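4 min read

I want to write down what happened to us in February, while I still remember the order of it. My mistakes are in it too, so please be kind.

We are a small team in Masville and we record kitchen work with hand-held grippers. One person holds a gripper in each hand, or two people hold one each, and they do simple tasks with food and dishes. Later the recordings are used to teach an arm to do the same. The project is called Rulositz, after a village where Szymon Tomaszewski used to spend his holidays. I am responsible for the recordings being correct, and for more than two weeks they were not correct.

The fault was in the finger opening. Each gripper saves a number which says how far its jaws are open, and this number must agree with what the camera sees. On one of our grippers the number was late. It was a very small delay, so when you watched the video beside the curve you noticed nothing. With a sponge or a plastic cup it made no difference. But with thin food the jaws must close at the right moment, and there the arm learned to close too late. It came down, it stopped, it lifted, and the fingers met in the air above the board.

First I blamed the food. I asked Irena Żak to cut the slices thicker, and she did, and the result was slightly better, which was the worst thing that could happen, as it made me believe I was right. We lost three days with thick slices. Then I blamed the light from the big windows and I wrote a long message to everybody about reflections on glass. I am still a little ashamed of this message.
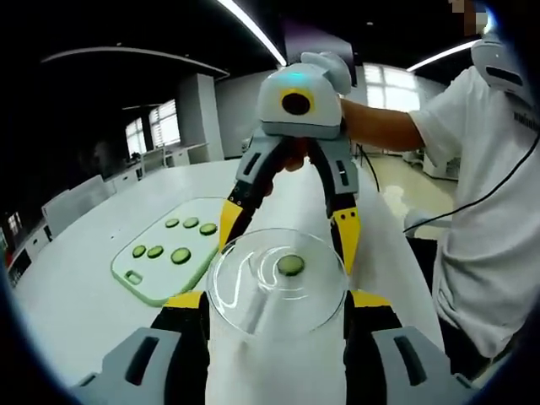 Why did the checks not find the delay? Our checking script looked only at whether every file was complete and whether the numbers were inside the allowed limits, and a late number is still a complete number inside the limits.

It was Adeel Satti who found it, on a Sunday evening, from home. He took 26 recordings and marked by hand the moment when the fingers touch each other. Then he put his marks next to the saved numbers. In the recordings from one gripper they matched. In the other they were all shifted in the same direction. He sent me the plot without any comment and I understood it before I had put down my tea.

The cause was boring. When we replaced a worn cable, I also updated the small program inside that gripper, and the new version collected several readings before it sent them. The time was written when they arrived and not when they were measured. I had tested that the gripper opens and closes. I had not tested when.

At that moment we had 3000 recordings made after the update. Szymon wanted to shift all the numbers back by the same amount and continue. I was against it, because the delay was not perfectly constant, and in the end we did both. The recordings with sponges and cups we corrected and kept, with a note in every file. The ones with sliced food and glass we removed from the training and we are making them again. This is slow work. Your wrist is tired after an hour and you begin to dislike cucumber.

What we do differently now is very simple. At the start of each session, the person who holds the gripper closes it quickly two times in front of the camera, before touching any food. The script looks for these two closings in the video and in the numbers, and if they are too far apart it refuses the whole session. It has refused one already. That time it was a loose plug, and we repaired it before lunch.

I also changed a habit of mine. I do not replace a part and update a program on the same day any more. If something becomes strange afterwards, I want to have only one thing to suspect.

The new set with glass bowls should be finished when the people from Fernivgate come to see the arm. I have asked them to bring their own fruit, and Irena thinks that this is asking for trouble.

Contact | © Rulositz notes, all rights reserved | Back to top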